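Parnum Boards > Home & Rooms > Tables, desks, surfaces
Thread: white table, what stays on it and what goes

fildenfern wrote:
ok so. moved the white table against the panel wall like half of you said in the last thread. it looks good! but it has become The Place Where Things Get Put Down. every day more stuff. I want it to be a table again, for folding, wrapping gifts, repotting the small plants, kid drawing on weekends

what would you keep out. assume the shelf next to it has room, it does, a bit

also is white a mistake. matte white. feels like every mark shows

rao_household wrote:
White is fine. Matte white is harder than gloss though, pencil gets into it. Melamine sponge, light hand, dont scrub one spot or you get a shiny patch forever. Ask me how I know

As for what stays: nothing. Clear it every night. Only rule that ever worked in this house.

kettleandtwine wrote:
disagree w/ rao. a totally bare table gets filled faster, people see it as free parking. put ONE thing on it on purpose, a plate or a tray, and stuff goes in the plate. plate full = empty the plate

rao_household wrote:
Then you have a plate full of batteries and a table full of the rest of it. Seen this many times

kettleandtwine wrote:
not if the plate is small

mossyporch wrote:
whats on it right now? hard to say keep or toss without knowing

fildenfern wrote:
Diệp has been doing the room with me and is better at this than I am. she'll post from her own account
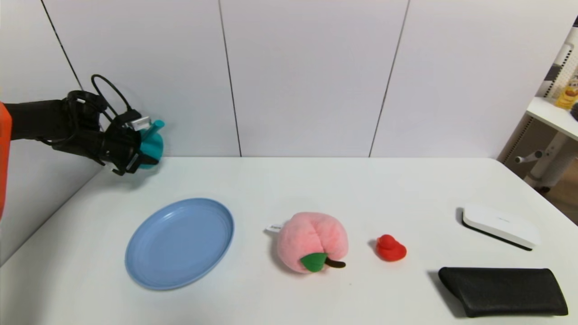

Diệp Âu
Board helper, Home & Rooms

Hi all, me and Fern did the first pass. So to get it out of the way, the watering can (teal one) does not live on the table. Plants are by the window in the other room. It goes there, full stop, water and a paper-wrapping table do not mix.

The blue plate: I'm with kettle, it's a good landing spot, shallow but has a rim so small stuff doesnt roll off. Keep.

Peach and duck: toys. Both belong to the kid. Fern wants to keep one out becuase it makes the room look less like an office. I say both in the toy bin but it's her room.

White case and the black pouch, over on the right: those are the real problem imo. Things that get carried in and out of the house always end up on the nearest flat surface. They need a home by the door.

Shelf already has a bottle with a yellow label on top, so there's a start on using it for supplies.

mossyporch wrote:
oh thats not bad at all?? I was expecting a disaster. my table has a sewing machine, mail from August and a lamp with no bulb

the peach is adorable. keep the peach

kettleandtwine wrote:
PLATE. told you

also +1 peach

rao_household wrote:
Peach in the bin. Toy bin I mean, before anyone yells. Plush on a table where you repot plants is going to be a brown peach.

fildenfern wrote:
lol no it stays. its a peach with a leaf. it's seasonal

rao_household wrote:
It is February

fildenfern wrote:
somewhere its summer

huetruong_k wrote:
Huệ Trương here, I do this for work (small apartments mostly), so a few things, typing fast between two jobs sorry.

Plate: yes, but move it. Front left is where your arm goes when you sit down to draw or fold. You'll be shoving it over every time. Back corner, against the wall, whichever side is away from the chair.

Case and pouch: agree with Diệp they need a spot near the door. Hook for the pouch if it has a loop, if not a small open box. OPEN. Lids kill this. Nobody opens a lid with keys in one hand.

Duck: rubber, wipes clean, can stay out if the peach can't. Or bathroom.

Table curves at the right end, so dont push a box or bin up to that side thinking it'll sit flush. It won't and you get a gap that eats pencils.

fildenfern wrote:
the gap!! I already lost a pen behind it this week

kettleandtwine wrote:
hm I'd leave the plate in front for a while. if it's at the back you stop seeing whats in it. mine went to the back and I found a library card in there 8 months later

huetruong_k wrote:
Fair. Depends who's using the table. Adult only, front is ok. Kid drawing, back. Kids draw off the edge of the paper and then on whatever is next to it

mossyporch wrote:
can confirm, we have a decorated toaster

sunday_gluegun wrote:
jumping in. re white matte and marks, get a desk pad or roll of kraft paper. I got the Kakwood roll, 17 inches wide, tear off and throw away when it's gross. saves the surface and the kid can draw right on it. wrapping gifts too

rao_household wrote:
Kraft paper on a table is one more thing on the table

sunday_gluegun wrote:
rao do you own any objects

rao_household wrote:
A table.

Diệp Âu wrote:
Kraft roll isnt a bad idea, but keep it on the shelf, not out. Pull a sheet when you need it.

Fern remember we talked about the seams on the wall too. If you tape anything up there (drawings etc) keep it inside one panel, dont bridge the seam. Tape lifts at the seam and then everything hangs crooked.

fildenfern wrote:
right yes forgot that. drawings inside the panel

ok and the watering can, I know it goes in the other room, but I fill it in the kitchen and the table is on the way. so it gets set down. every time. what do people do about things that are On The Way

mossyporch wrote:
a hook by the plants and an empty can. fill from a bottle you leave over there. then the can never travels

kettleandtwine wrote:
^ this. or put the plants nearer the kitchen

rao_household wrote:
Or carry it the rest of the way

huetruong_k wrote:
Ha. Rao isnt wrong but it never works as advice. If it has to stop on the table, give it a saucer or coaster so at least no ring. Short spout cans dribble down the front when you tip them back up, in my experience anyway, and a wet ring on matte white dries with a chalky edge if your water is hard. Vinegar and water gets it off. Wipe again with plain water after.

rao_household wrote:
Vinegar depends on the surface. Not on anything stone, not on some paints. Test underneath first.

huetruong_k wrote:
Yes, test first. Should have said.

sunday_gluegun wrote:
how big is the toy bin? asking bc we had one huge one and everything small sank. went to three little ones and now stuff gets found again. duck would be lost in ours for a year

fildenfern wrote:
one big one. and yes it sinks. there's a layer at the bottom I havent seen since we moved

Diệp Âu wrote:
We can split it saturday. Soft stuff in one, hard stuff in another, blocks in the last. I have spare fabric cubes, the Filden ones, they fold flat, no idea if they still sell them.

mossyporch wrote:
soft/hard is smart. we did by color and it lasted one afternoon

kettleandtwine wrote:
did by color too, kid refused, said the orange things "werent friends"

fildenfern wrote:
ok so plan so far, correct me:
watering can > by the plants, coaster if it stops on the way
plate > back corner, small stuff only
white case + black pouch > open box by the door
duck > bath or toy cube
peach > STAYS
kraft roll > shelf
supplies > shelf, next to the yellow label bottle

rao_household wrote:
So the table has a plate and a peach on it. And you'll wrap gifts around the peach.

fildenfern wrote:
yes

huetruong_k wrote:
Good list. I'd only add, do the door box first, before anything else. Everything else is easy once the carry items have somewhere to go. Doesnt need to be a nice box. A shoebox for a couple weeks tells you if the spot is right, then buy one.

kettleandtwine wrote:
seconding shoebox. I bought a lovely basket first and the spot was wrong, basket now holds onions

sunday_gluegun wrote:
what about a drawer under the table? there are clip on ones

huetruong_k wrote:
Wouldnt. Knees, and you can't clip to a lot of tops. Also a drawer fills with the same stuff, only now its hidden.

sunday_gluegun wrote:
mine is great, holds scissors tape and pens and thats it. agree to disagree

mossyporch wrote:
I'm on team drawer but only for scissors. scissors out on a table with kids around makes me nervous

Diệp Âu wrote:
Scissors top of the shelf at Fern's. No drawer. Kid can't reach up there (yet)

fildenfern wrote:
update, did the box by the door last night. shoebox. pouch went in it this morning without me thinking about it?? the white case did not, it was back on the table by lunch. so 1 of 2

rao_household wrote:
And the watering can?

fildenfern wrote:
dont ask

kettleandtwine wrote:
lmao

huetruong_k wrote:
One of two on the first day is good. Leave the case alone and see where it keeps landing, might want its spot near where you sit instead. Some things arent door things.

fildenfern wrote:
ok trying that. will post after we do the toy cubes, need to go get the kid now

mossyporch wrote:
post the peach too pls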